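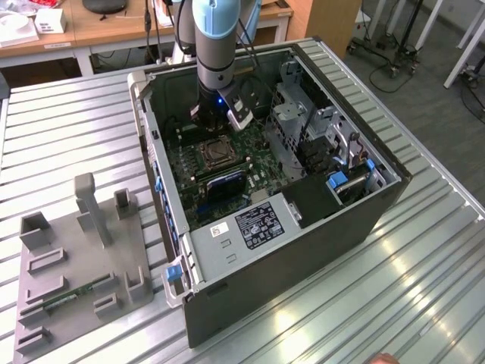 We've been teaching computer repair to robots the slow way for years, one typed-in waypoint after another, and I'm very happy to say we're done with that. Starting in September, Jekudine is opening up Drandon, our hand-teaching kit, to any repair shop or refurbisher that wants it. You take hold of the arm, you walk it through the job, and it keeps what you showed it. We picked desktop towers first, laid on their sides with the side panel off, so the arm can come straight down over the motherboard. Memory was the job everyone asked for, and the gray printed tray next to the case is the part of the kit I'm proudest of (I redrew those holders more times than I'd like to admit!).

I'm Rawan Tarawneh, and I run the teaching side at Jekudine. My background is fixing computers, and I wanted something my old coworkers could pick up in a morning without reading a manual first.

You can teach Drandon two ways. Grab the arm and guide it, or sit down with Tamayo, our remote handset, and drive it from across the room. I like hands-on for the big moves and Tamayo for the last little bit, where a memory stick has to line up with its slot and your own elbow is always in the way. You can switch between them in the middle of a job — the recording just carries on.

Our own team has recorded 3,675 demonstrations so far, and 3,000 of those ship with the kit, so you're never starting from zero. We suggest adding 200 of your own on the machines you see most. That sounds like a lot, but they're short, and you do get quick at it.

Kultero, the refurbisher that's been testing with us since spring, takes the first kits. Everyone else can sign up now for a live demo at our shop any Thursday. Come and teach it something yourself. Bring a tower if you've got an odd one — I love the odd ones.

Press contact: Rawan Tarawneh, Jekudine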